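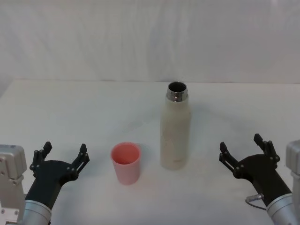
3. Pouring back: the cup, the neck and the drip

I should admit that this section began as a footnote. Manju Dubey and I had set out to write about how people fill drink bottles at home, and pouring leftover water back into the bottle was going to get a sentence or so near the end. Then we read the kitchen diaries from our 11 households and found that people had a lot to say about it! They fill the bottle in the morning, pour a cup from it at the desk or the bedside, drink half, and then don't want to waste the rest. So back it goes, and so does a certain amount onto the table, the sleeve and (in one memorable diary entry) the cat.

Most writing on pouring that I could find goes from a big vessel to a small one: jug to glass, kettle to mug. The vessel doing the pouring is usually shaped for the job, with a lip or a spout. Going the other way, you have a round rim with no spout at all, and you are aiming it at a neck that may be narrower than the cup itself. I think that's why it feels clumsier than it looks like it ought to feel, and I'll try to set out here what we noticed about the vessels and what we noticed about the pourers.

3.1 The vessels

We kept things simple. The receiving vessel was an insulated bottle with a cream-white body and a stainless-steel neck, used with the cap off. The pouring vessel was a small pink plastic cup, the sort that tapers toward the base. Kieran Sedgwick argued hard for a china mug as well, and I still have some sympathy with him, but a mug brings in the handle, and the handle changes where the hand goes and therefore where the rim ends up. We left mugs for the companion paper.

The thing I like about a light plastic cup is that it's a fair test of an ordinary kitchen. Everyone has something like it in a cupboard. It is also a little unforgiving. Squeeze it and the rim goes oval, and an oval rim sends the water somewhere slightly different from a round one. Our diarists had worked this out for themselves. Dorothy Tindall, who kept the fullest diary of the lot, pinches the cup on purpose to make a sort of spout, and she was quite firm that everybody should.

The neck matters just as much. A threaded neck has ridges on the outside, and any water that misses will sit in them until the lid goes on, at which point it squeezes out and runs down the body. Several people described this as the bottle "leaking," and two of them had gone as far as replacing the lid. Callum Rudd went through those entries with me a second time, and in both cases the bottle had been topped up from a cup shortly before the complaint. I wouldn't hang a whole theory on that, but I do now wipe the threads on my own bottle before I screw the top on. 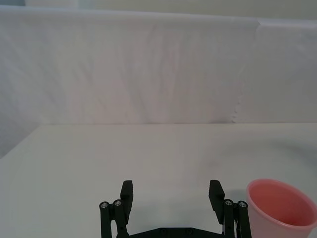

Why does water run down the outside of a cup when you pour from it slowly?

A slow stream hasn't got enough speed to break away cleanly from the rim, so it clings, curls under and follows the wall of the cup. Tipping a bit faster, or starting with the cup less full, usually gets the stream clear of the edge. A thick rounded rim makes the clinging worse and a thin sharp one makes it better.

I bring this up early because it explains a habit we saw over and over in the diaries. People who had spilled before became careful, and being careful meant pouring slowly, and pouring slowly gave them the very dribble they were trying to avoid. You can talk yourself into a real fix this way. Mervyn Cheetham wrote that he had "got worse with practice," and when we tried his method in our own kitchen (a cautious tilt, rim held well above the neck) we made exactly the puddle he described.

3.2 The pour itself

We ended up splitting the pour into stages, mostly so that we could argue about it without getting tangled. There's the approach, where the cup comes over to the bottle and the pourer decides how high to hold it. There's the start, when the first water comes over the rim. And then there's the long middle, followed by the stop, which I'd have guessed was the easy part and which turned out to be a frequent source of drips.

Height is the thing people disagree on. Holding the rim low gives the water less distance to wander, and it makes aiming far easier. It also means that you can't see into the neck very well, so you find out it's full when it comes back up at you. Holding the rim higher gives a better view and a more curved stream, and the landing point shifts as the cup empties and the tilt changes. Most of our diarists had settled on low. I'm a high pourer myself and have been told to stop.

The side the stream lands on is worth a word too. If it meets the inner wall of the neck nearest the cup, it tends to run down quietly. Aim for the far wall and it can splash back over the lip, especially with steel, where there's nothing to soften the hit. Manju started calling the near wall "the slide," and I'm afraid the name has stuck in our notes.

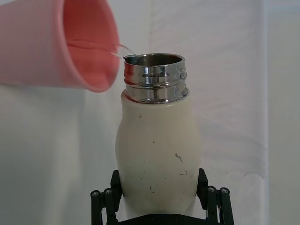
Figure 2. Pouring from the tipped cup into the open bottle. The stream lands at the left side of the mouth, and droplets cling to the outside of the steel neck near the threads.

Figure 2 shows a stream I'd be happy with: thin, curved and going into the mouth. It also shows how little it takes to get the threads wet, and I'd ask anyone comparing bottles to look there before they look at the table. In our diaries the spills people wrote down were nearly all table spills. Drops on the neck only turned up when we asked about them directly, in the follow-up calls we made in December, and then almost everyone had a story.

We haven't tried warm drinks, fizzy drinks or anything with pulp in it, and I'd expect each of them to behave differently at the rim. Section 4 takes up the stop, including Dorothy's quick upward flick of the wrist, which I have now practiced over the sink more than I'd like to say.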